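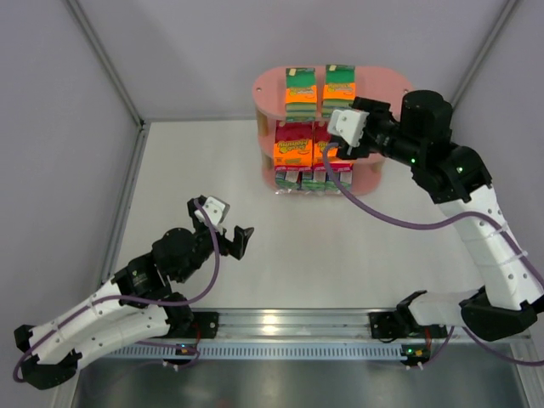

Two arms, one pink shelf, right gripper up against the side of it

Planner says the path is clear, right arm leans on the shelf anyway

Asked in: Motion planning / Manipulation
Tags: collision, bimanual, cikley

Two arms on a shared rail, small pink shelf at the back, packages on it. We plan with Cikley and the shelf is in the collision scene as a box. For the top tier everything is fine. For the middle tier the right arm reports a valid path and then pushes on the shelf with great confidence. I have padded the box by 12 mm. Now it pushes a bit less often and refuses to plan to the bottom tier at all, so I've traded one problem for two.

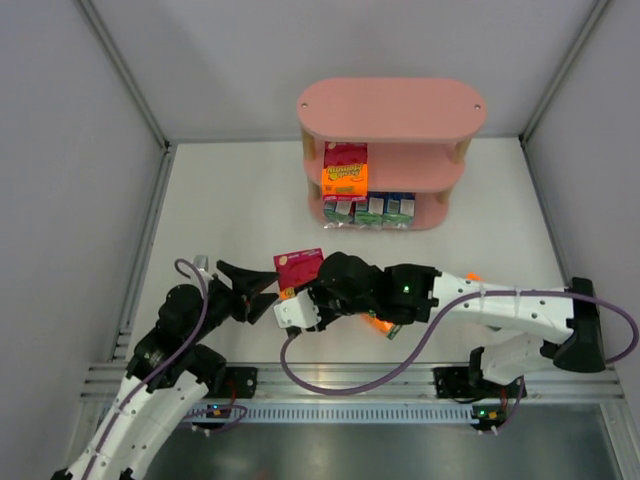

The other thing is what happens after a grasp. Once the gripper has hold of a packet, the planner seems to forget the packet has a size. Self-collision is on. Arm-to-arm is on. Is there a setting I'm missing, or do I write my own checker and lose August to it?

2 answers

Answer 1 (accepted)

Your shelf isn't a box. It's oval boards with a lot of air between them, and the air is where you want to go. My guess is somebody switched on "allow contact with target region" so that grasps inside the box would plan at all, and now the whole shelf counts as the target region. Ask me how I know.

Model each board as its own flat shape and each post as a thin cylinder. Drop the padding to 2 mm on the boards. Then turn the contact exception off for the shelf and leave it on for the one package you're picking.

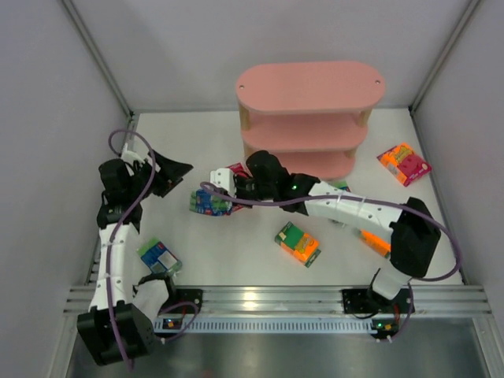 For the grasped object you have to call attach after the gripper closes, and pass the object's dimensions. Cikley attaches a point if you don't, and a point fits through anything. Detach on release too, or the arm will spend the rest of the day politely avoiding a juice box it put down ages ago.

Planning time went up for us when we did this, to around 40 ms a query - I can live with that.

Also check the gripper mesh. The stock one had no fingertips on it when I last looked, and yours clearly have some.

Answer 2

have you tried Ouali? we switched and never had this problem (we don't have a shelf)

Comment on answer 2: So you've never had this problem.

Comment from asker: It was the contact exception. I was the somebody. Bottom tier plans again, still sorting out attach.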